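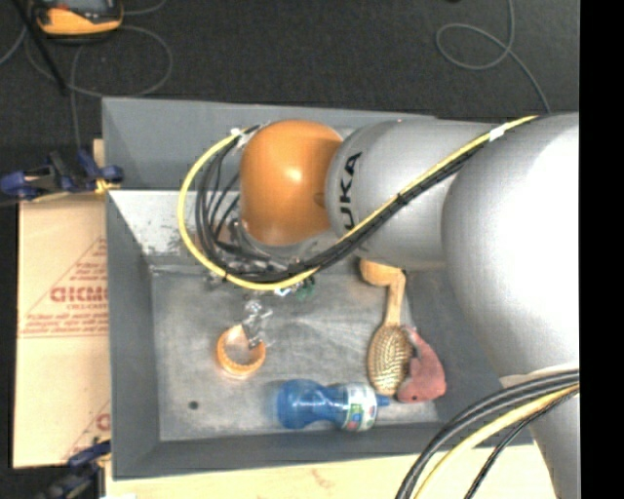
How does a robot learn to pick things up?

Think about the last time you reached into a toy box. You probably grabbed what you wanted without thinking about it much at all, and that's because you have been practicing since you were a baby (and dropping plenty of spoons along the way!). A robot has to practice too, and at the Stilik lab in Ferkholm that is what the big arm does all day long.

The arm works over a gray metal bin with everyday things in it, like a hairbrush, a blue plastic bottle and a reddish-pink sea creature toy. They make good practice because they are all such different shapes. A bottle can roll away from you, and a brush has a long handle and a bristly head, so where would you put your fingers?

The robot has metal fingers, and it begins by guessing. It reaches down, closes them and lifts. Then the computer writes down whether the thing came up or stayed in the bin, and the arm has another go, and another, and another. Scientists call this trial and error, and you do it every time you try a new puzzle.

In one test, called Gallardo, the arm made 521 tries. At the start it managed to lift something in almost 2 out of every 10 tries. By the end it was 3 times as good, which made everyone at the lab very happy indeed!

Try it at home: put on a pair of thick mittens and pick up a spoon, a sock and a hairbrush. Which one was hardest? Did you get better the second time?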